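Cosas que pasan en casa
Ropa y armarios
Por qué la camiseta no se dobla sola (y otras injusticias)
Lectura para 8 a 11 años. Revista escolar Pondosau, 8 de septiembre de 2021

Una camiseta es un objeto bastante perezoso. Si la tiras al suelo, se queda en el suelo. Si la dejas en la silla, se hace amiga de la silla, y luego llega otra camiseta, y después un pantalón, y en septiembre la silla ya no es una silla, es una montaña con patas. Los mayores le tienen mucha manía a esa montaña. Tú, en cambio, sabes perfectamente que la camiseta del dinosaurio está en el tercer piso, a la izquierda.

Vamos a ver qué le ocurre a la tela cuando la dejamos a su aire y por qué doblarla tiene algo de ciencia. Poca, no te asustes.

¿De qué está hecha una arruga?

La mayoría de las camisetas son de algodón. El algodón está formado por fibras muy finas, y las fibras, por cadenas larguísimas de una sustancia llamada celulosa. Esas cadenas se agarran unas a otras con unos enlaces flojitos. Cuando la tela se moja o se calienta, los enlaces se sueltan y las cadenas se mueven. Al secarse se vuelven a agarrar, pero tal como las pilla el momento. Si en ese momento la camiseta estaba hecha una bola debajo de tu mochila, enhorabuena: has fabricado una camiseta con memoria de bola.

La plancha hace lo mismo al revés. Calor y vapor para soltar, un poco de peso para estirar, y las cadenas se agarran otra vez con la tela lisa. Por eso planchar con agua funciona mejor que planchar en seco. También por eso sentarse encima de la camiseta no cuenta como planchar, aunque se ha intentado mucho.

¿Dónde se dobla?

Hace falta una superficie grande y limpia, más grande que la camiseta con las mangas abiertas. La cama va muy bien, siempre que antes saques de ella al gato, los cuentos y las migas. Una sábana extendida debajo sirve para que la ropa limpia siga siendo limpia, que era la idea.

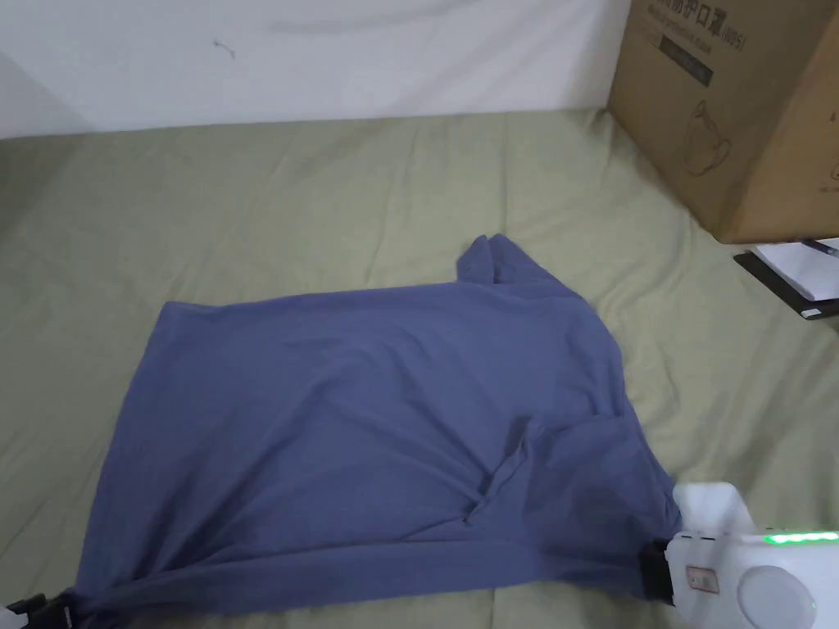 Una camiseta azul extendida sobre una sábana verde. Las arrugas siguen sin darse por vencidas.

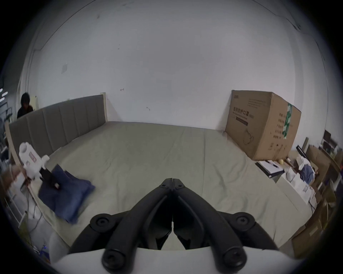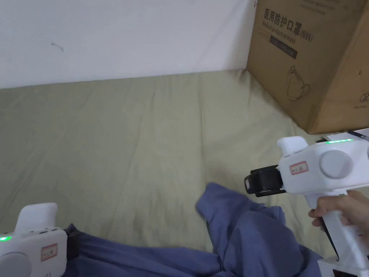 El truco, paso a paso

1. Pon la camiseta boca abajo, con el cuello lejos de ti.
2. Pasa las manos desde el centro hacia los lados. Si tiras solo de una esquina, aparecen arrugas que salen de ella como los rayos del sol en un dibujo. Muy bonito, pero no sirve.
3. Busca las mangas. Siempre hay una que se ha metido dentro y se hace la muerta. Sácala.
4. Dobla un lado hacia el centro y echa la manga hacia atrás. Haz lo mismo con el otro. Te queda un rectángulo largo.
5. Sube la parte de abajo hasta el cuello y dobla otra vez por la mitad.
6. Dale la vuelta y admírala unos segundos. Te lo has ganado.

Si te ha salido un trapecio, o una cosa con orejas, no pasa nada. Deshazla y prueba otra vez. La camiseta no tiene otros planes para esta tarde.

¿Por qué cuesta tanto?

Una caja es fácil de manejar: la empujas por un lado y se mueve entera. La tela hace lo que quiere. Tiras de una punta y se encoge la otra, la levantas y cambia de forma, la sueltas y cae de una manera distinta a la de antes. Los científicos dicen que es un objeto «deformable», palabra estupenda para usar en la cena.

Tus dedos resuelven todo eso sin consultarte. Notan si han cogido una capa o dos, aprietan lo justo y corrigen sobre la marcha. A los bebés no les sale nada bien. A ti ya te sale bastante mejor, lo cual es una mala noticia, porque en casa lo van a notar.

Las toallas y las sábanas

Una toalla es una camiseta sin complicaciones: no tiene mangas, ni cuello, ni opinión. Empieza por ahí si nunca has doblado nada. Mitad, mitad y mitad otra vez.

La sábana bajera, la que lleva goma en las esquinas, es el monstruo final. Hay que meter una esquina dentro de otra, como si fueran dos gorros, y luego las otras dos. Muchas personas adultas, con trabajo y carné de conducir, la hacen un rebujo y cierran el armario deprisa. Abre el de tu casa y compruébalo, pero con cuidado, que se puede caer encima.

Palabras para guardar

Fibra: hilo muy fino del que están hechas las telas.
Celulosa: sustancia que forma el algodón y también el papel. Tu camiseta y tu cuaderno son primos.
Deformable: que cambia de forma cuando lo tocas.
Rebujo: lo que hay ahora mismo en tu cajón de los calcetines.

En el próximo número: adónde va el otro calcetín.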